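Print this page | E-mail this page

Clallo Kitchen Storage - About Us

Racks, stands and baskets for the small kitchen.
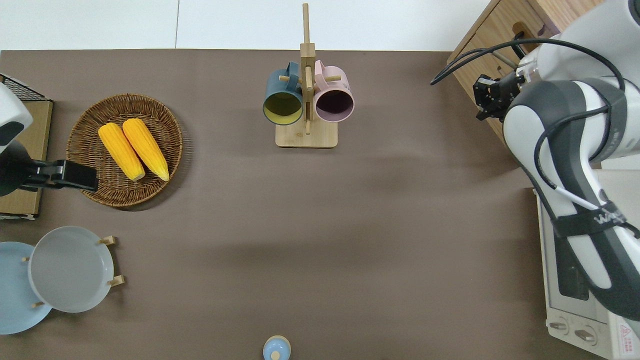 Mug rack with two mugs, woven basket with corn, and plate stand.

Clallo designs and supplies open storage for kitchens with limited cupboard space. The company operates from a single workshop and warehouse in Lellville. Wooden items are cut, sanded and finished on site. Baskets and wire goods are bought in from outside makers and checked before they go into stock.

The current catalogue lists 206 items in four groups: mug racks, plate stands, baskets and wire racks. Spare pegs, feet and dowels are listed separately under Parts.

Mug racks

The standard pattern is a vertical post on a flat rectangular base, with short horizontal pegs. Peg spacing is set so that mugs hung on opposite sides of the post balance one another. A rack loaded on one side only will stand, but we recommend hanging the first two mugs opposite each other. Handles with a very narrow opening may not fit the standard peg - a thinner peg is available to order.

Plate stands

Plate stands hold plates upright, one behind the other. Dinner plates with a broad rim need the wide slot setting. Side plates and saucers can be stored in either. Stands should be loaded from the back.

Baskets

Round baskets are sold for fruit, bread and unwashed vegetables such as corn, onions and potatoes. They are unlined. Wipe with a damp cloth and dry away from direct heat. Do not soak.

Wire racks

Mesh and open wire racks are supplied in black and white. Maximum load is marked on the packing slip.

Materials and testing

Timber is stored indoors for 17 days before cutting. Each new design is put through 400 loading cycles, after which the joints are inspected and the base is checked for rock on a level surface. Designs that move at the joint are sent back for a change of glue or dowel size. Finish colour varies between batches and is not treated as a fault.

Guerra range

The Guerra range was added in September and covers matching pieces in light-coloured wood. Bases share one thickness, so a mug rack and a plate stand from the range will line up at the bottom edge when set side by side.

Trade and pick-up

Trade accounts are open to shops, cafés and rental property managers. Orders placed before noon are normally packed the same day. Pick-up is from the Nitudgate Road entrance - please have the order number ready. The full range is on display in the front room, and most pieces can be handled and tried with your own mugs and plates.

This site uses cookies to remember your basket and language setting. Accept | Settings

Contact Clallo, 815 Nitudgate Road, Lellville | © Clallo. All rights reserved. | Back to top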